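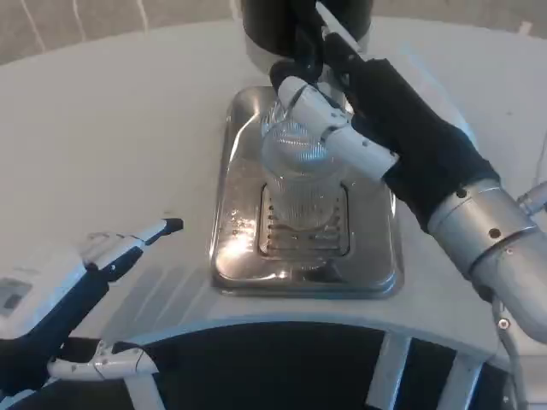 Fig. 1. Right hand on the glass, over the slotted grate.

Notes for session 9, Service Robots Project Lab
Fereshteh Shahbazi, 7 April 2026

OK, so we're finally at the drinks task! I know a few of you on team Paiva wanted to jump straight to full runs, but please read this first (it's short, I promise).

Look at where the fingers are in Fig. 1. They're curled up near the rim, and I like that a lot, because it leaves the bottom of the glass clear and you can see how close the base is to the grate. When you write your place motion, go slow for the last bit. Team Stirkwood's script drops to the target height in one move, and I'd like that split in two before you bring it back to me.

The ribbed glass is a pain for the vision people. All those fine vertical lines catch the light, and the steel tray throws back highlights of its own. Our set from Vernside has 415 labeled frames in it, and 200 of those are glass on shiny metal, so start with those. Train on the rest later if you have time.

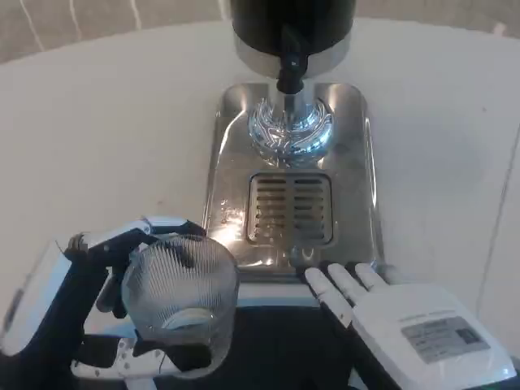 Fig. 2. Left hand holding the glass beside the drip tray, right hand open.

Now for two hands. In Fig. 2 the glass is just left of the tray's front edge and still has to get under the spout. The right hand is open, with its fingers reaching toward the tray, so your planner has to know where both hands are the whole time! Check the path for the hand that isn't carrying anything too. I forget this every year.

For your lab log: write down which hand has the glass, the grip you picked, and where the base ends up on the grate. Logs go in the Wolbridge folder, room code 2860. Bring questions next time, and charge your laptops.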